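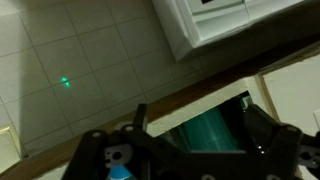
4 min read

Laser dot at the wrist: can I use it to measure if the policy "knows" where it goes?

Posted by Barış Sarıgül
March 14, 2026

Hello everyone. I am doing my master thesis on pick tasks in kitchens, with a two-finger gripper and a wrist camera. We have a green laser pointing forward, and its dot lands on whatever is in front. You see it in my picture on the tiles, close to a grout line, while the teal cylinder I care about is lower, between the fingers.

My idea is the following. At every time step I find the dot in the image and I find the target object. I compute the distance in pixels between them. If the distance becomes smaller early in the episode, I say the policy has "committed" to the object. I call this number the commitment time, and I want to report it next to the success rate.

I collected 1,832 episodes in August with three different kitchens, and I could process 1,831 of them (one file is broken). The commitment time separates success and failure quite well in the first kitchen and almost not at all in the kitchen with tiles. My supervisor thinks the method is wrong. I think the detection is wrong. The dot on the tiles often looks double, like two small spots joined, and my detector jumps from one to the other.

My questions are: is the double dot a known problem, and is it correct in general to use the dot in this way? I also read that in the Vetholm benchmark people cover the laser completely before training. Should I do this too?

Thank you in advance, and sorry for my English.

Naledi Mahlangu

I will answer in the order you asked.

The double dot can come from glazed tiles. A part of the light scatters at the top surface and another part goes through the glaze and comes back from the body of the tile. Near a grout line the height also changes, so the spot can break there. It can also be the lens of the laser, and you can check this quickly: point it at a sheet of matte paper from the same distance. If the dot is still double on paper, the tile is not guilty. For the detector, do not take the brightest pixel. Threshold the green channel, join blobs that are closer than a few pixels, and use the weighted center. The jumping should become much smaller.

But I am afraid your supervisor has a point also, and it is a separate one. The laser and the camera do not sit in the same place, so the dot moves in the image when the depth changes, even if the gripper keeps the same direction. When the beam passes over the object and reaches the wall behind it, you measure the distance to the wall mixed with the direction of the gripper. Your picture shows this situation. The dot is on the wall and the object is in the gap between the fingers. By your number this would be "not committed", and I would not dare to say so from the picture.

What I would do:

Calibrate the beam as a line in the camera coordinates. Ten or so positions of a flat board are enough.

Estimate the object position in 3D, even badly, and compute the shortest distance from the object to the line along which the fingers close. This line is what matters for grasping. The beam is only near to it.

Report the old number and the new number on the same episodes, separately for each kitchen. If the tiles kitchen improves only with the blob fix, it was detection. If it improves only with the geometry, it was the method. Probably you will find some of both – I did when I tried a similar thing with a drawer task.

One more remark. "Commitment" is a strong word. A policy can point toward an object because all training episodes started that way. Please move the object to a place that was rare in training and look if the number still predicts something.

Ekrem Keskin

just use a depth camera, the laser is old fashion. we removed ours from the Trener arm and never missed it

Zuweira Owusu

I agree with Naledi about the geometry, so I only add something on covering the laser.

If the dot is visible in training, the network is free to use it as a cue. This is not bad by itself, but then you cannot treat the dot as an independent measurement of what the network does. I would train two policies, one with the dot painted out of the images and one without, and run both with the laser on. For the painted-out policy you must paint also at test time, and keep the raw images aside for your analysis. In our group we used 393 episodes for such a comparison and the intervals were still wide, so do not make your test set too small.

Also write in the thesis that one episode was excluded and why. It is a small thing but examiners ask.

Barış Sarıgül

Thank you all. I will do the paper test first and then the board calibration. I will write the results under this post when I have them.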